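Where Did All the Notes Go? A Term Project on Handwriting and Remembering

My report for the study skills module, final version
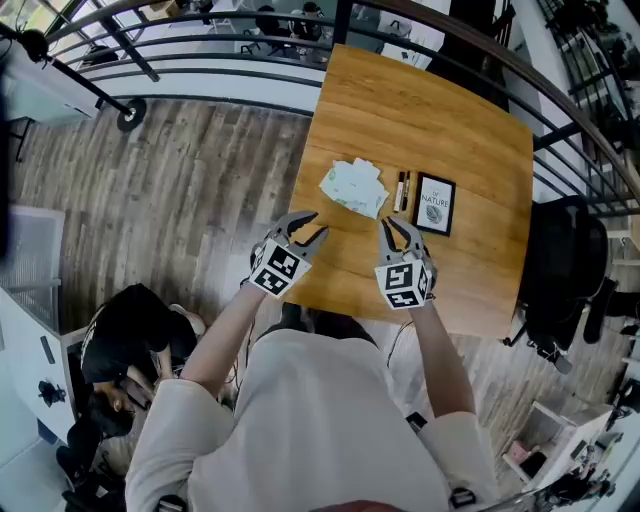

I picked this topic because I have terrible handwriting and wanted a good excuse to give it up for good. Spoiler for anyone who only reads the first page: I still write things down by hand, and now I do it more than before.

The question I started with in February was pretty simple. If you read a short text and take notes on it, do you remember more a day later when you wrote the notes by hand or when you typed them? Lots of people have strong feelings on this. My whole study group did, and they argued so loudly in the Garkport library that we had to move to the stairwell.

How I set it up

I asked around on my course and in my dorm and got 50 people to say yes. Nine of them never came back for the second part (two had the flu, one moved to Gikbridge, and the rest just stopped answering my messages), so everything below is based on the 41 who finished.

Everybody got the same two texts. One was on how salt used to be made along the coast at Nyanda, and the other was on how lighthouses got their lamps. I chose those because I figured hardly any of my classmates would know much on either one. For one text you took notes with a pen, for the other you used a laptop. Half the people started with the pen and half started with the laptop, and I switched the texts too, so the salt one wasn't always the handwritten one. That took me a whole evening with a chart and a lot of crossing out!

You had ten minutes to read and take notes. Then I collected the notes, which people hated – one guy asked three times if he could at least keep a photo of his. The next day everyone got a short quiz with twelve points for each text. Six of those points were plain facts like names and places, and the other six were "why" points, where you had to explain something in your own words.

What the notes looked like

I read through every set of notes before I graded a single quiz, and that was my favorite part of the project. Typed notes were long. The longest set came to 401 words, and big chunks of it were copied straight out of the text, commas and all. The average for typed notes was 143 words. The handwritten ones were a lot shorter, and they were full of arrows, little boxes, underlining, and one quite good drawing of a lighthouse with a cat in the window.

I had planned to count the arrows. I gave up on that fast, as it's really hard to say where an arrow stops and a doodle begins.

What the quiz said

On the fact points there was almost no gap. Typing came out a tiny bit ahead, but so tiny that I wouldn't bet lunch on it. On the "why" points, handwriting did better, and you could see it in both texts. People who had written by hand gave longer answers and mixed up cause and effect less often. The classic mistake was saying that the salt makers boiled the water because it was raining, when the text says they boiled it since they couldn't count on the sun.

My guess is that you can't write fast enough to copy everything, so you have to pick, and picking makes you think. I'm not the first person to guess that, and my small test can't prove it. It fits with what I saw in the notes though.

Things I'd change

The quiz was too easy on the fact side. A lot of people got five or six out of six no matter what they did, so there wasn't much room for a gap to show up. I'd also wait a week before the quiz and skip the one-day version, but then I'd probably lose even more people.

I also graded everything myself, and I knew which notes were whose. I tried to be fair on the "why" points (I really did), but a second grader would have been better. And I let people use their own laptops, so a few of them had spellcheck popping up the whole time and others didn't.

One more thing I only noticed late: some people type with two fingers and some type like they're on fire. I never measured typing speed. A slow typer has to pick and choose as well, so maybe the pen matters less than the speed. That would make a nice follow-up if anybody in next year's group wants it, and my texts and quizzes are in the Skonach folder on the course drive.

Costs

Pens, paper, and a big bag of pretzels for the second day. I paid for the pretzels myself and the course paid for the rest. The leftover paper is on the shelf by the printer, so please use it up.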